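How to choose a professional hairdryer without believing the brochure

By Kirstin Moffat

I have bought dryers for a four-chair salon for long enough to distrust most of what is printed on the box. A new one comes out, it is lighter and quieter than anything before it, it will save your wrists and your electricity bill, and by December it is in the drawer with the others. Some are very good. You won't find out which from the leaflet, so what follows is the way I test one before paying for it.

You need a trial dryer, the dryer you use now, kitchen scales, a phone with a timer, and a colleague who will tell you the truth. If the supplier won't lend you a unit for a fortnight, I'd cross them off. Erkel and Istine both lent me one when I asked. Witar wanted a deposit, and I said no.

Step 1. Weigh it yourself

Put the dryer on the scales with the nozzle on. Makers like to quote the weight without the nozzle and without the cable, and you will be holding both. One dryer I tried came out at 538 grams, which was 100 more than the figure on the leaflet. The rep said the leaflet meant "body weight". Write your own number down and use that one.

Then pick it up and hold it as you would for the back of the head, arm raised. Where the weight sits matters more than how much of it there is. A light dryer with a heavy front end pulls on the wrist all day.

Step 2. Find the buttons with your eyes shut

Change heat, change speed, hit the cold shot. Do it with your left hand as well. Touch controls get a lot of praise from people who don't have conditioner on their fingers. Try them with damp hands on the cold shot in particular, and if it takes two goes, assume it will take two goes on a busy Saturday — sorry, on any busy day — for as long as you own it.

Step 3. Dry the same head twice

This is the only speed test I trust, and it is still a rough one. Use a model with thick hair who can come in on two days. Wash, towel for the same length of time, then rough dry with your old dryer and time it. On the second visit do the same with the new one. Callum Paterson, who works the chair next to mine, took 17 minutes with the old one and 15 with the Mowat we had on loan. That is worth having. The leaflet had promised half the time.

Don't compare two different clients. Don't dry the left side with one and the right side with the other either, as you will favour the new toy without meaning to. I have done it.

Step 4. Keep the towels the same

Half the drying is done before the dryer is switched on, and a tired towel will make any machine look slow. Use towels of the same age on both days, and wash them without fabric softener, which leaves a coating and stops them soaking up water. Don't stuff the machine full. A 40 degree wash left ours looking fine and feeling greasy, so check what the care label allows and go hotter if you can.

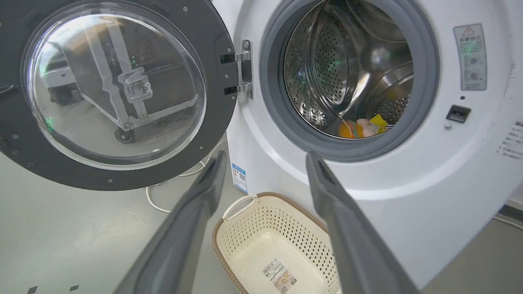

Step 5. Listen to it from across the room

Stand at reception while someone else runs it. The noise figure on the box is taken at a distance the maker chose, on a setting the maker chose, and I have yet to see one that says which. What you want to know is whether a client in the next chair can hold a conversation. Pitch counts too. Some of the small fast motors are quieter on paper and have a whine that gets into your teeth by mid-afternoon.

Step 6. Clean the filter

Take the filter off, clean it, put it back. If you need a special brush, ask what a spare costs. If it doesn't come off at all, give the dryer back. A blocked filter makes the motor run hot, and I would guess that roughly half the dead dryers I have seen died that way.

Step 7. Ask the dull questions

Get the answers by email before you order.

How long is the guarantee when the dryer is used in a salon? Home use and trade use are often different.
Who does the repairs, and do you get a loan unit meanwhile?
Can you buy a new cable and a new nozzle on their own?
Will the nozzle from your old dryer fit?

The cable question catches people out. Cables go where they meet the handle, and on some dryers a worn cable means a new dryer.

Step 8. Give it to the person who likes it least

Let your grumpiest stylist have it for the second week. The first week tells you very little, as everybody enjoys a new thing. If it is still in their hand on the last day, when the old one is hanging right there, buy it.

What about ions, ceramic and the rest of it? I can't tell you they do nothing. I can tell you that I have not been able to pick out the finished hair when Callum hid the dryers from me, and I wouldn't pay extra for a word on the handle. Pay for the guarantee and the spare nozzle.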